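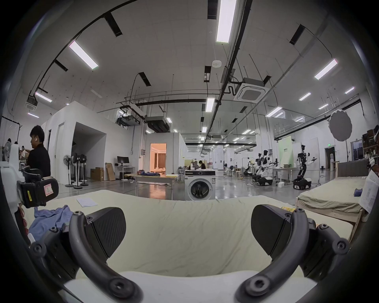 2022-09-19, Clascombe hall, bed and laundry tasks

Starting a fresh entry because the last one got so full of arrows and margin notes that I couldn't follow my own thinking, and I'd like whoever picks up the mattress station after me to have an easier time of it.

First, the good news! The new start position for the hand-held grippers is working out well. We now begin every take with the pads open and hovering over the mattress, and we hold there for a slow breath before going for the cloth. It sounds like such a small thing, but it gives the model a clean opening to every example, and it saves whoever does the trimming a great deal of squinting. The old takes from June start every which way (some of them on the way down already, some with the pads half closed) and I've spent more evenings than I care to admit hunting for the first useful moment in them. So please, everyone, open pads, hover, breathe, go.

Now the shirt. I have grown fond of the blue shirt, but it is a stinker to collect with. It crumples beautifully, which we want, and then the collar folds under itself and you end up chasing it all over the mattress. What I've settled on is to let the shirt land however it lands and not tidy it before the take. I caught myself yesterday giving it a little tug to make the sleeve reachable, and of course that means the model never gets to see a sleeve that isn't reachable. If you do tug it, throw the take out. I know it hurts.

The small white cloth stays folded and goes a bit beyond the shirt as the thing to leave alone. We argued over this at lunch and I came around to it. In the Etmont set there was only ever one piece of fabric on the bed, and the policy that came out of it would grab at anything pale, including a wrinkle in the cover. Having a second piece lying there that the person plainly ignores seems to me the cheapest way to teach it some manners. We'll see. I'd like 300 takes with the cloth left in place before anybody starts moving it around, so that we have something steady to compare against.

About the wrinkles in the mattress cover: I have stopped smoothing them. I used to pull the cover flat between takes and it was costing us more time than the takes themselves. The beige cover has so little contrast that the wrinkles are about the only thing the tracking has to hold on to when the camera gets low, so they're doing us a favor. The other mattress, the olive-beige one on the light wooden frame, is next on the list, and I'd love to see whether the same holds there.

Tracking, while I'm on it. We had five drops this morning, all of them in the same part of the motion, where you swing from the bed toward the washer and the view is mostly ceiling and white partition. My guess is too much white and too many lights that look alike. I tried turning more slowly and got through clean, then tried at the usual speed and lost it again. For now, turn with the pads pointed down at the mattress for as long as you can and only lift once the round door of the washer is in view. I've asked whether we could put something with a bit of pattern up on the partitions and am waiting to hear.

The bed-to-washer carry is where I think the real value is, by the way. Folding is pretty, and visitors love it, but picking a garment off a bed and getting it as far as the machine without dragging a sleeve along the floor has so many little decisions in it. You regrip, you lift higher than you thought you'd need to, you bunch the thing up against itself. I've been trying to do it the way I would at home with a basket in my other arm, a touch lazy, and those takes look better to me on playback than the careful ones. The careful ones have pauses in them that don't mean anything, and I worry that the model will dutifully learn to pause.

Background people: carry on as you are. It's a busy hall, with folks working at the tables and walking the aisle, and I see no sense in clearing them out for a take when Barasa is meant to run in lived-in rooms anyway. The only thing I'd ask is that you don't lean on the mattress to chat while somebody's recording. (That was me, twice. Sorry.)

Counting up for Cinen, since they keep asking: their target for the bed station is 4000 usable takes, and we're at 3000 if I leave in the ones with the sticky left finger. I'd rather leave those out, to tell the truth. The pads met a hair off center that whole stretch and you can see the fabric slip on one side. I'll go through them a batch at a time and mark the worst, and if the number drops then it drops.

Screws on the gripper arms: give the joints a quick check before you start. One of mine had worked itself a quarter turn loose and I'd put the wobble down to my own tired wrist for most of an afternoon. The small driver is in the top drawer with the spare pads.

To do next:
Move over to the olive-beige mattress, same shirt, same hover.
Try a few carries starting from the long table with the blue fabric heaped on it. I keep eyeing that heap, it would make a lovely hard case.
Ask about the pattern for the partitions again, nicely.
Mark the sticky finger takes.
Wash the shirt.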